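4.2 The open day at Lisville

The second part of the study took place during the public open day at the Lisville site in October. The site is run jointly with Gresen, which had asked that visitors be allowed to try the hand-held grippers themselves instead of watching from behind a rope. We agreed on the condition that each visitor first hear a short safety talk and sign the same consent form used in the laboratory sessions described in Section 3.

Visitors were invited to sit at a table and move small household objects and toys from the tabletop into a storage box, or out of it. No time limit was set. Staff members answered questions but did not correct a visitor's grip unless a tool was at risk of damage. Over the course of the day 646 visitors passed through the hall, and the tools recorded 3000 separate grasps. Recordings in which a child under the age of consent was heard speaking were removed before analysis – a step that cost us part of the early afternoon.

The choice of objects follows Domański's earlier work on mixed sets, in which hard, soft and irregular shapes are placed close together. Such sets are harder to plan for than rows of blocks, and they proved more inviting to the public. Many visitors began with the toy they liked best and only later turned to the items that the staff had expected to be easy. Figure 2 shows the tabletop task, with the fingers of one gripper open on either side of a small bearded figurine.
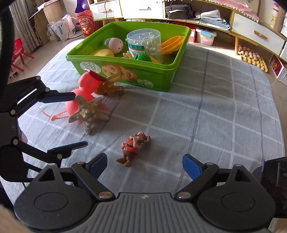

Figure 2. Tabletop task with hand-held grippers, toys and a green storage box.

Adanech Adugna objected, in a written comment on an early draft, that an open day rewards confidence more than skill, and that people who hang back at the edge of the room are missing from the record altogether. She asked that the results not be read as a picture of how the general public handles such tools. We accept the point. The figures in Table 2 are therefore reported for visitors who chose to take part, and no claim is made about the others. For the next open day, Carance has offered a quieter side room where visitors may try the grippers without an audience.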